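Home Networks and Shared Devices
Handout for week 2: User accounts on a family computer

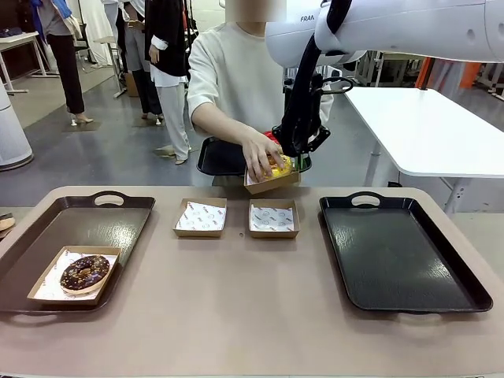 Last week we looked at passwords. In this handout we continue with user accounts, because many families in the course told that they have one computer at home and everybody uses it with the same login. It works, but it makes several problems which are easy to avoid.

1. What is an account?

An account is a name and a set of permissions. When you sign in, the computer knows which files, which settings and which programs belong to you. Two people can use the same machine on the same day and have different desktops, different browser history and different saved passwords.

Most systems have two types of account. The administrator can install programs, change the security settings and create or delete other accounts. The standard user can open programs, save documents and change things like the desktop background. Some systems have also a child account, which is a standard account with extra limits.

2. Why the daily account should be standard

A program that you start has normally the same permissions as you. If you read your mail as administrator and open a bad attachment, the attachment can try to change the whole system. From a standard account it can still damage your own documents, so backup is necessary in both cases, but it is more difficult for it to reach the rest.

Many people say that a standard account is annoying. In practice you are asked for the administrator password when you install something or change an important setting. For most families this happens a few times in a month.

3. Exercise: the Hilari household

Hilari is the practice system we use in the lab at Stendorcombe. It is already on your computer, and you can break it without danger. The household in it has one administrator account with the name "home" and no password. All documents are inside this account, 4,000 files together, and almost 2,000 of them are photos.

Please do the steps in this order:

Give the account "home" a password and write it in your exercise sheet.
Create a new account with the name "parent". Leave it as administrator for now.
Create an account "child" with the type standard.
Sign out, sign in as "parent", and check that you can open the settings page for accounts.
Create a standard account "daily" for the normal work of the adults.
Move the photos to the shared folder. Do not copy them, or you will have everything twice.
Change "home" to standard.

Before the last step, check again that "parent" is an administrator and that you know its password. If the only administrator is changed to standard, some systems will refuse, and others will let you do it. Hilari lets you do it.

4. Shared folders

A shared folder is a place which more than one account can open. There are two questions for every shared folder: who can read, and who can write. For family photos it is common that everybody can read and only the adults can write. For school work, the child needs to write too.

Please pay attention to the difference between moving and copying. On some systems a moved file keeps its old permissions, and then the other users see the name of the file but cannot open it. If this happens in the exercise, open the properties of the folder and apply the permissions to all the files inside.

5. Time limits

The child account in Hilari is for a pupil of 11 years. Set a limit for school days and a different one for the weekend. The limit counts the time when the account is signed in – also when the screen is locked. Show the child how to sign out, otherwise the time is gone before the homework is done.

Words for this week
account, permission, administrator, standard user, to sign in, to sign out, shared folder, to restrict

To read before next time
Odukoya, chapter on permissions. The part on company networks is optional.

Homework
Make a list of the accounts on one computer you use and write the type next to each one. Do not write the passwords. Upload the list to Kanix until 16th May. If you have no computer at home, use the Hilari system in the lab.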